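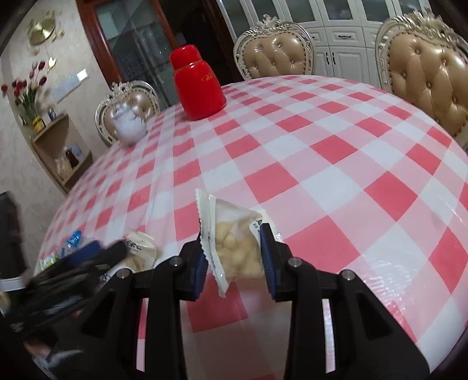 Figure 3. Small sealed packet of pale yellow puffed snack balls, with a crimped, serrated top edge and a transparent window.

March
By the Lirthorpe Food Texture Group
22 shares | 3 comments

4.2 Moisture gain and loss of crispness in single-serve packets

Puffed snacks lose crispness when water vapor reaches the cell walls of the expanded starch. The change is gradual at low moisture and then steep over a narrow range, after which the product is judged stale by most tasters even though its flavor is nearly the same. Section 4.1 dealt with bulk bags stored in a warehouse. The present section deals with small packets of the general type in Figure 3, which have more film surface for each gram of food and a greater length of seal for each gram as well.

Two routes for water vapor were considered. The first is permeation through the film itself. The second is leakage along the end seals, where the film layers are pressed together in a crimped pattern and fine channels may remain between the ridges. Clear film and printed film were treated as separate materials in the calculations. A window in a packet can have a different barrier value from the panels beside it, depending on whether the printed area carries an extra coating.

Packets were obtained from the Arkdale packing line in one production run and held in sealed cabinets at a constant temperature. Half the cabinets were kept at a moderate humidity and half at a high humidity, with salt solutions used as the control. A total of 120 packets was assigned to the cabinets by random draw. Packets with visible folds across the end seal were set aside before the draw and tested as a separate lot of 22. Each packet was weighed on entry and again on removal, and the contents were then crushed between flat plates while force was recorded. The number of force peaks in each trace was used as the measure of crispness, following the procedure given in Section 3.

Weight gain in the main lot followed a straight line for most of the storage period and flattened near the end as the contents approached balance with the cabinet air. The slope agreed with the value predicted from film permeation alone at moderate humidity. At high humidity the measured slope was steeper than the prediction. The film supplier, Skukel, reports barrier values at a single humidity only, and part of the difference may come from applying that value outside its range. No correction was made here.

The folded-seal lot behaved differently. Weight gain varied widely from packet to packet, and the distribution had a long upper tail. Some folded packets could not be told apart from sound ones. Others had lost all measurable crispness by the first removal. Dye testing of the end seals showed a continuous channel at the fold in the worst cases. The mean of this lot therefore has little practical meaning, and only the individual values are listed in the appendix.

Storage life was estimated with the Mittal model, in which the moisture of the food is tied to the air inside the packet by a fitted sorption curve. With the end point set at half the initial peak count, the model gave a life of 46 days for sound packets at high humidity. The estimate is sensitive to the choice of end point. A stricter limit shortens the life considerably, while a looser one has only a small effect owing to the flattening noted earlier.

Two limits apply to these results. Cabinets were kept at one temperature, and daily swings of the kind found in a home kitchen were not reproduced. Packets were also stored flat and without load, so flex cracking of the film during shipping is not represented. Section 4.3 takes up the effect of repeated handling.

3 comments

Reader comment: Was the headspace gas measured? If the packets were flushed with nitrogen, the starting humidity inside would matter for the early part of the curve.

Reader comment: We see the same spread with folded seals on our line. Jaw temperature made less difference than film tension for us.

Reader comment: The appendix link goes to the bulk bag tables. Please post the folded-seal values.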